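Learning Centre > For Young Readers > Maths and Making > Shapes on a Board

What Makes a Star a Star?

A shape drawn on paper is flat. It has a length and a width, and nothing else. A shape that can be picked up is different, because it also has a height. Mathematicians call the first kind two-dimensional, or 2D, and the second kind three-dimensional, or 3D. A block is a 3D object, even when its name comes from a flat shape.

Consider a block in the shape of a star. Its top is flat, and a child could place it on a sheet of paper and trace its outline with a pencil. The tracing would be a 2D star. The block itself has sides that stand straight up from the table. A solid with matching ends and straight sides of this kind is called a prism. Most people think of a prism as a triangle of glass, but a star block is a prism as well.

Counting Points and Corners

A five-pointed star has five points that face outward. Between each pair of neighbouring points there is another corner, which faces inward. Five outward corners and five inward corners make ten corners altogether, and ten straight edges join them.

A shape with ten straight edges is a decagon. Shapes with inward corners are described as concave — the word contains "cave", which may help readers to remember it. A square has no inward corners and is described as convex. 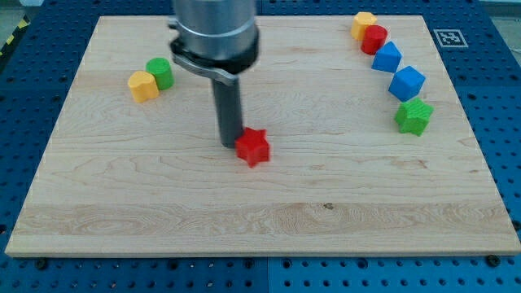
Lieselotte Petersen wrote to the Learning Centre that her class stretched a rubber band around a star block and found that the band touched only the five outer points, so that it made a pentagon. The class then tried a square block, and the band lay flat against every side. This is a very good test. If a band pulled snugly around the outline leaves gaps, the shape is concave.

Why a Board Has Patterns

Blocks are often set out on a wooden board, and the board is worth studying too. The wavy lines in wood are called the grain. As a tree grows it adds a new layer of wood beneath its bark, and in places with warm and cool seasons one layer is usually added each year. When the trunk is sawn into planks, the layers appear as lines, streaks and swirls.

A small dark spot in a plank is often a knot, which marks the place where a branch once joined the trunk. Wide boards are frequently made from several narrow strips glued side by side. Faint straight seams show where the strips meet. Maple is a popular wood for this work, as it is hard and pale in colour.

Something to Try

You will need a star block, a square block, paper, a pencil and a rubber band.

1. Trace the top of each block.
2. Mark every outward corner with a dot and every inward corner with a cross.
3. Stretch the rubber band around each block and look for gaps.
4. Turn each block on its side and trace it again. Compare the new outline with the first.

Classes taking part in the Namov Shape Trail may add their tracings to the display wall, which has space for 119 sheets and remains open until the end of July.

Related Items
How Trees Keep Time
32 Shapes to Find on the Way to School
Symmetry and the Folded Page
Building Bridges with the Tridenus Block Set

Trinitz Learning Centre, Education Office | Contact us | Copyright Trinitz Learning Centre | Back to top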